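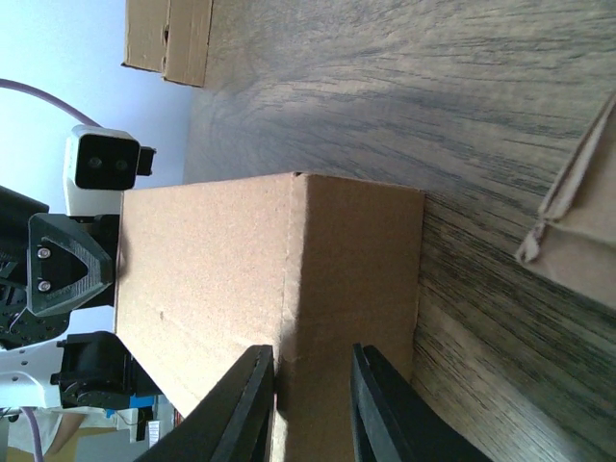

From: Rianne Desmet
To: seed swap list
Subject: Re: Re: beans that won't dry + the September swap

Hi all,

Finally sitting down to answer this properly. It's past 11 at night and the kitchen table is covered in pods, so forgive me if I wander!

Vasilică Tănase wrote:

> I picked the last of my pole beans this week and half of the pods
> are still leathery. We have had nothing but drizzle. Do I shell them
> now or hang the whole plants in the shed? Last year I put them in
> jars too early and lost the lot to mold, including the Zovura that
> Ifigeneia gave me, which I still feel bad about.
>
> Also, is anyone growing Hastar this year? I was promised some and
> then I think we both forgot.
>
> Vasilică

Pull the whole plants, roots and all, and hang them upside down somewhere with a bit of air. I've done it both ways and the beans that finish in the pod always come out plumper for me. If the pods are leathery but the beans inside have already got their color, you're nearly there and a week or two in the shed should do it. If the beans are still pale and soft, eat them. Seriously, shell them fresh, cook them with a bay leaf and plenty of olive oil and be happy. They won't keep.

My test for jars is the fingernail one. Press your nail into the bean, and if it leaves any kind of dent, it isn't ready. Horațiu hits his with a hammer (they should shatter, not squash) and I did try that once, but I was finding bits of bean behind the stove for days. After they pass, I put the jars in the freezer for 4 days to deal with the weevils, then let them come back to room temperature with the lid ON. I opened one too soon the first year and the beans got a lovely coating of dew. Never again.

And please stop feeling bad about the Zovura, Ifigeneia has told you twice that she has more! I have some too, from the row by the water barrel. They're not as well marked as hers, mine always come out a bit brown where they should be red, but they climb like mad and the taste is there.

Hastar, yes, that was me who promised. Sorry, sorry. I have an envelope with your name on it and it has been living in the bread drawer since spring. They did well for me, much better than Vavolberg, which sulked all through June and then got eaten by slugs. I'm giving Vavolberg one more year and that's it. Has anybody on heavier soil had luck with it? Shirin, didn't you have a decent row at the far end of your plot?

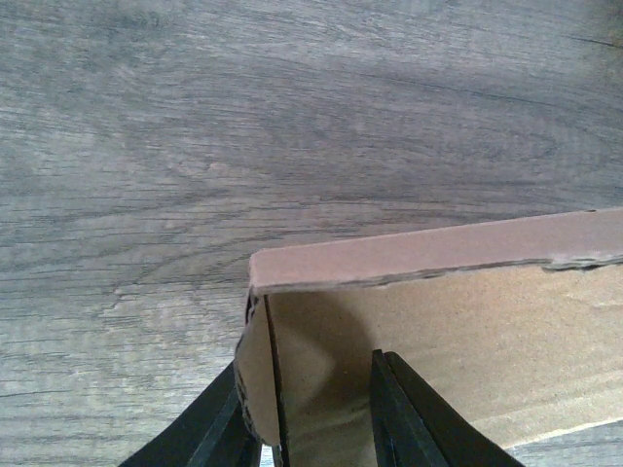 Now, about the swap in September. The hall is ours from 2 in the afternoon, and Shirin has asked if we can please do the labels a bit better this time – name of the variety, year, and whether it was grown near anything it might have crossed with. I'd add your own first name, so people know who to pester when it comes up as something else entirely. Small paper envelopes are best, and for anything bigger, like whole pods or garlic, an open cardboard box is perfect, people can see straight in and help themselves. Please don't bring plastic bags, last time the squash seeds had gone furry by the time I got mine home.

On squash, I'd rather we only swap the hand-pollinated ones, or at least say clearly when they aren't. I grew a very handsome thing this summer from a packet marked Nghiêm and it tastes like wet cardboard. The chickens next door wouldn't touch it either. If whoever brought it is reading this, I'm not cross, I'd just love to know what was growing next to it!

One more thing, for those of you saving tomatoes. You don't need much. I ferment the pulp of 4 good fruits in a glass with a splash of water, leave it on the windowsill until it smells awful and has a skin on top, then rinse it and spread the seeds on a plate. Not on kitchen paper, they stick like glue. Last year that gave me enough to fill 40 envelopes, and I still had some over for myself.

Vasilică, I'll drop off your Hastar on my way to the allotment, in the mailbox if you're out. And if anyone has spare leek seed, any kind, I've run out and would trade almost anything for it except the purple peas.

Rianne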